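Events > Open Day > Walkthrough checklist

News Visit Workshops Contact

2 min read

Okay, my Thursday walkthrough of the Kitudberg demo hall, with comments as I went!

Visitor line taped on floor: OK. Could be brighter.
Stop button within reach of host: OK, pressed it twice (sorry, Dato team).
Guest cables covered: NOT OK at booth 773, fixed before lunch.
Both arms bolted to front rail: OK.
Bricks, sorting demo: OK. Blue, yellow and red, and I'd happily have played with them myself.

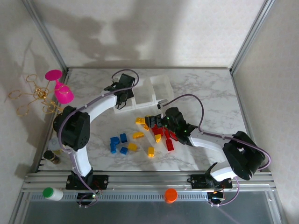 Benedikt Voß wrote back that he wants the host standing on the right, next to the stop button, whenever school groups come through, and that kids should never be handed bricks while the arms have power.

Fine by me! I've added both to the host card.

Extinguisher tag: OK, unit 812.
Exit door by the Nalanum stand: opens, but it sticks. Reported.
Badges: 1000 printed, lanyards still missing.

I'll recheck the door and the lanyards at 8 a.m. before we let anyone in.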